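Section 4. Descaling and First Fill

Clirkow countertop water dispenser, tank models

4.1 Before you start

This section covers the first fill after unpacking and the descaling cycle that follows in normal use. Read section 2 (Electrical connection) first if the dispenser has been moved from another outlet.

You will need:
One packet of Gukska descaling powder
A pitcher
A soft cloth
A bowl or jug that fits under the spout

CAUTION: Do not use vinegar. It attacks the spout seal and the damage is not covered by the warranty.

4.2 First fill

1. Set the dispenser on a level surface and let the feet settle. The tank sensor reads low if the unit leans toward the back.
2. Lift the tank straight up by its handle. Rinse it with cold tap water and empty it.
3. Fill the tank to the upper line and seat it until the latch clicks.
4. Plug in the unit. The display shows 8 while the pump primes, then goes blank.
5. Place the bowl under the spout and press DISPENSE. Run the whole tank through and discard the water.
6. Refill. The unit is ready for cold water.

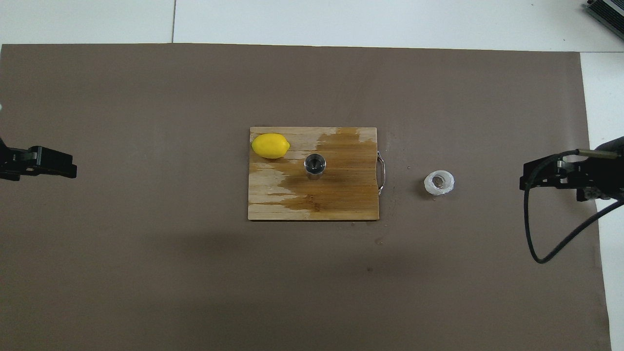

Note: Air in the line makes the pump rattle during step 5. If the rattle goes on after the tank is empty, remove the tank, wait 3 minutes, and repeat from step 3.

4.3 Setting water hardness

The descaling reminder depends on the hardness setting. The factory setting is 7, which suits hard water. To change it:

1. Hold MENU until the display flashes.
2. Press + or - to reach the value given by your water supplier.
3. Press MENU once to save.

The setting is kept when the unit is unplugged. It is lost if the control board is replaced.
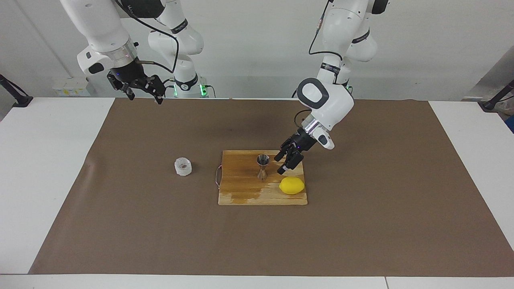
Dalal Sabbagh wrote in from Tichý: "I left mine at the factory setting on soft water and the reminder came up far too often. Setting it to 3 fixed that, but the old reminder stayed on until I ran one full cycle."

A reminder already on the display is cleared only by a completed cycle - changing the hardness does not reset it.

4.4 Descaling

1. Empty the tank and take out the filter. Set the filter aside in clean water.
2. Dissolve the powder in warm water, no hotter than 40 °C, and pour it into the tank.
3. Hold DISPENSE and MENU together until the pump starts.
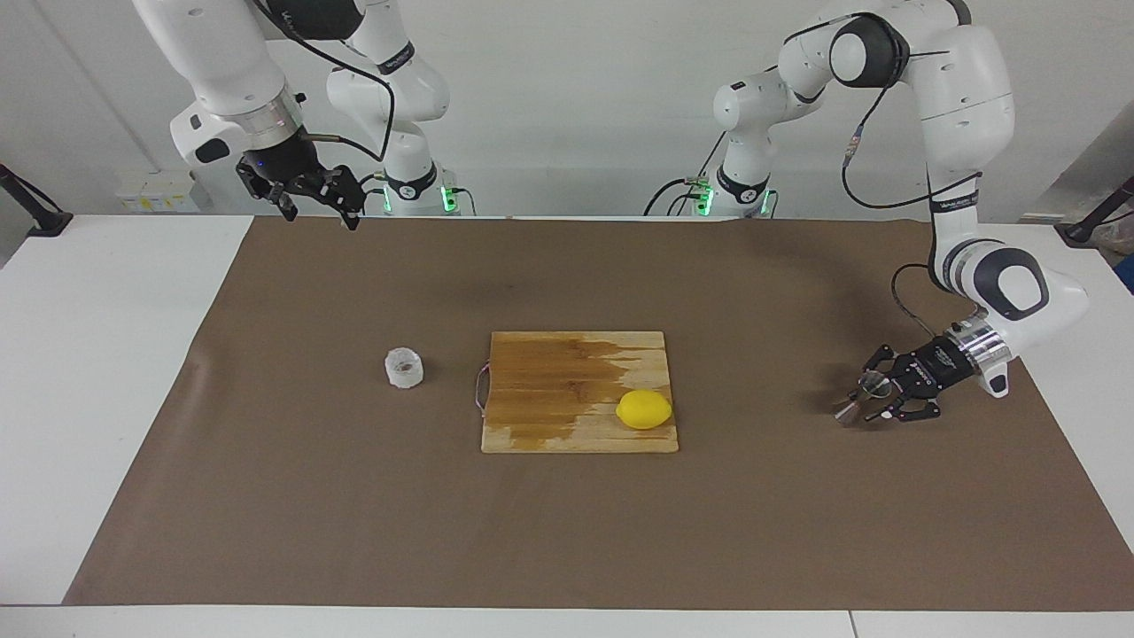
4. Leave the unit alone while it runs. The pump stops and starts several times during the cycle.
5. When the display shows END, empty the bowl and rinse the tank.
6. Run two tanks of fresh water through the spout, emptying the bowl as needed.
7. Refit the filter with the arrow pointing down.

CAUTION: Do not drink any water from the unit until step 6 is complete.

Wipe splashes off the housing with the damp cloth. Descaling solution leaves dull marks on stone counters.

Error codes are listed in section 6. Replacement filters and spout seals are supplied by Bratus; quote the number on the base plate when ordering.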